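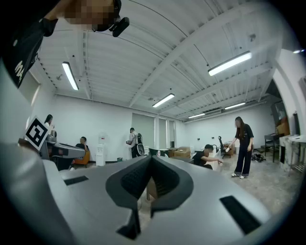
Does a black bathroom hide the dirt?

It hides some hair and very little else. Toothpaste, soap film, dust, talc and the minerals in tap water all dry pale, and pale things show up on black.

The people selling black bathrooms know this, or should. It hasn't slowed them down. In June I visited three showrooms in one afternoon and heard the word "forgiving" in every one of them. At Skivari, where the cheapest black basin was $200 and the matching faucet cost more than that, a salesman told me dark finishes were "basically self-maintaining." He had a microfiber cloth tucked into his back pocket. I watched him use it twice.

The pitch goes like this. White is cold, white is a hospital, white yellows. Black is calm and grown-up and makes a small room feel like a good hotel. I've stayed in good hotels. They have someone who comes in every morning and wipes the sink.

Oi-ling Lo cleaned apartments for years before she started her own company, and she groans when I bring it up. "People call me and say the counter is stained," she says. "I go over there and it's water. Plain water, dried, maybe fifty times." Her firm charges extra for all-black bathrooms now. The job takes longer, mostly because of the buffing, and clients notice every streak she'd get away with on beige.
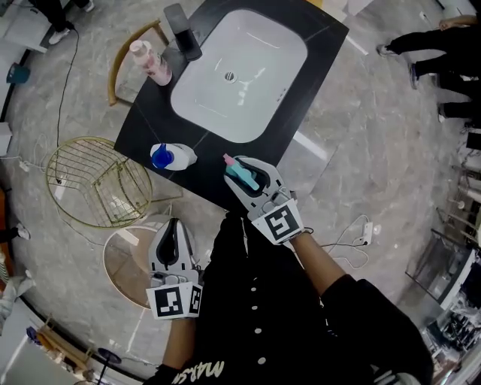

Glossy black on a bathroom vanity. A white basin is set into the slab.

Gloss is the worst of it, though the matte crowd shouldn't feel smug. Matte black faucets are usually a coating over metal, and the wrong cleaner can leave them blotchy for good. Skeldale prints a care sheet for its matte line that rules out vinegar, bleach, scouring powder and "abrasive towels." I asked which towels those were. I'm still waiting to hear.

Then there's the claim that black is timeless. It has been in before and it has gone out before. My aunt's house in Zosstead, built in 1948, had a black-and-pink bathroom that the next owners tore out before they'd unpacked. Trim is one thing. Whole rooms of it tend to have a date stamped on them.

Chi-keung Liao, who has fitted bathrooms for most of his working life, won't argue anyone out of it. He likes the look. What bothers him is the budget. A client who has $3000 to spend will put $1000 of it into a black counter, he says, and then balk at a decent exhaust fan. "The fan is what keeps the room nice. You can't post a picture of a fan."

He also asks about the water. In a hard-water town he suggests a mid-gray with some pattern in it, or a softener first. Chien, the last showroom I tried, had a speckled gray slab at the back, half price, with a shampoo display stacked on top. The saleswoman called it dated. I ran a wet finger across it, waited for it to dry, and couldn't find the spot.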